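Sumeck Vemik Stage Keyboard
Owner's Manual, Section 6: Recording and Layering Parts

Read Section 3 (Connections and Power) before you start. The steps below assume that the keyboard is on, that a pair of headphones or an amplifier is connected, and that the metronome has been set to a level you can hear.

6.1 Before you record

The Vemik stores recordings as songs. Each song holds up to six parts, and each part can use its own sound. The internal memory holds 52 songs or 2,400 measures in total, whichever is reached first.

1. Press SONG. The display shows the last song used.
2. Turn the dial to an empty song. Empty songs are marked with a dash.
3. Press TEMPO and turn the dial until the speed is right. You can change the tempo later without changing the pitch.
4. Press METER to choose the time signature. The meter can't be changed once a part has been recorded.
5. Press SONG again to return to the main display.

Note: If you plan to use odd or changing meters, such as a verse in seven and a chorus in four, record each passage as a separate song and join them with the Chain function (see 6.5).

6.2 Recording the first part

1. Press PART 1. The button lights red.
2. Choose a sound with the category buttons. Organ and electric piano sounds are in bank A, strings and choirs in bank B, and lead synthesizers in bank C.
3. Press REC. The metronome plays one measure of count-in.
4. Play the part.
5. Press STOP. The PART 1 button turns green.

Pedal movements, pitch wheel and rotary speaker changes are recorded along with the notes. The master volume is not.

To hear what you played, press PLAY. To try again, repeat steps 3 to 5. The new take replaces the old one.

Caution: A replaced take can't be recovered. If you want to keep it, copy it to an empty part first (see 6.4). 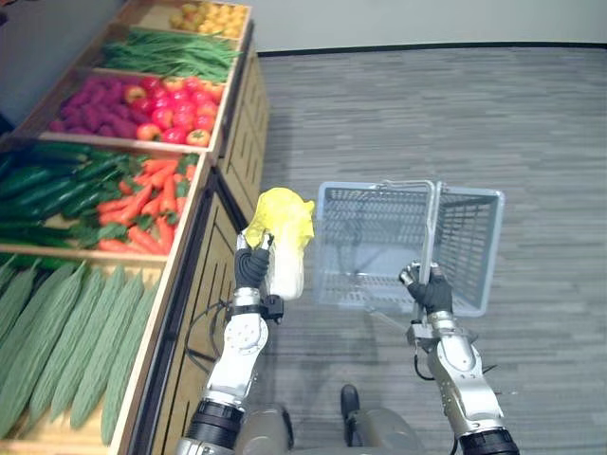
6.3 Adding more parts

Parts 2 to 6 are recorded in the same way while the finished parts play back.

1. Press the button for the part you want to record. It lights red, and the finished parts stay green.
2. Choose a sound.
3. To silence a finished part while you record, hold SHIFT and press its button. The light goes out. Press the same buttons again to bring it back.
4. Press REC and play after the count-in.
5. Press STOP.

The keyboard can sound a limited number of notes at once. Long string chords with the pedal held down use these up quickly, and the oldest notes may drop out. If this happens, release the pedal between chords or choose a sound marked "Lite" in the display.

Note: When a song is longer than the first part, the first part is silent for the remaining measures. It doesn't repeat unless LOOP is on.

6.4 Copying and erasing parts

To copy a part:

1. Stop playback.
2. Hold COPY and press the button of the part you want to copy.
3. Still holding COPY, press the button of an empty part.
4. Release COPY. The display shows "Done."

To erase a part:

1. Hold ERASE and press the part button.
2. When "Sure?" appears, press YES. Press any other button to cancel.

A copied part keeps its sound, volume and pan settings. To thicken a lead line, copy it, choose a second sound for the copy, and set the two parts left and right in the Mix menu.

6.5 Chaining songs

1. Press CHAIN.
2. Turn the dial to the first song and press ENTER.
3. Repeat for each song you want to add, in playing order.
4. Press PLAY to hear the chain.

Each song in a chain keeps its own tempo and meter. There is no gap between songs, but reverb from the end of one song is cut short if the next uses a different effect. Choose the same reverb type throughout for a smooth change.

6.6 Saving to a memory stick

1. Insert a memory stick in the rear USB socket.
2. Press SAVE and choose "All songs" or "This song."
3. Press YES and wait until the display shows "Done."

Caution: Do not remove the stick or switch off the power while the display shows "Writing." Songs on the stick and in the keyboard may be damaged.

Songs saved on the older Dretier keyboard can be loaded, but its drum sounds are replaced by the nearest Vemik kit. Check the volume of each part after loading.

For connection to a computer, continue with Section 7.

Manual revision: 2022-10-24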